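4 Washing soft toys and delicate items

This section applies to the Kendbridge compact washer, with the Durberg drum insert. Before you start, please read section 2 about connecting the water.

4.1 Before the wash

1. Read the label of the item. If the label says "surface wash only", do not use the machine. Go to 4.4.

2. Pull lightly on every button, eye and sewn patch. When a part moves too much, sew it tight first or wash the item by hand.

3. Brush off dust and hair with a soft brush. Pet hair collects in the drain filter and you will have to clean it more often.

4. Put the item in the mesh bag and close the zipper fully. The small bag holds up to 380 grams of dry weight. For heavier items, use the large bag (780 grams).

CAUTION: Do not wash toys with batteries, music boxes or bean filling. Remove the electric part if the seam permits it.

4.2 Selecting the program

1. Turn the dial to DELICATE. The lamp beside the dial becomes green.

2. Press TEMP until the display shows 30. The machine keeps this value for the next wash, also after you unplug it.

3. Press SPIN until the display shows 200. With knitted parts you can choose 0 – the item will then come out very wet, so keep a towel ready.

4. Pour liquid detergent in the left compartment only. Powder does not dissolve well in this program and leaves white marks on dark fleece.

5. Close the lid until you hear the click, and press START.

Note: During the first minutes the drum turns a little and stops again. This is normal. The machine is measuring the load.

4.3 Drying and shaping

1. Take the item out of the bag as soon as the program ends. Do not leave it in the closed drum overnight.

2. Roll it in a dry towel and press with flat hands. Do not twist.

3. Pull the ears, arms and other small parts back to their shape with your fingers. Hand puppets should dry with the lower opening held wide, for example over an upside-down bottle.

4. Check that it is dry inside before you lay it flat for brushing. Brush fleece in one direction only.
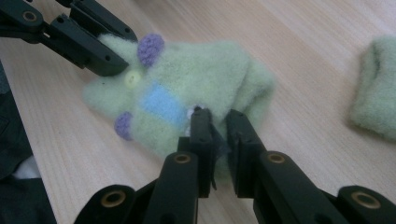

4.4 Cleaning by hand

1. Mix a small spoon of Fesance wool soap in a bowl of lukewarm water.

2. Dip a white cloth, squeeze it well and wipe the surface in small circles. Test first on a hidden place – strong colors can bleed.

3. Wipe again with clean water and let the item dry in the air, away from the heater.

CAUTION: Never use bleach or stain spray on felt.

For replacement mesh bags, see the parts list in section 7.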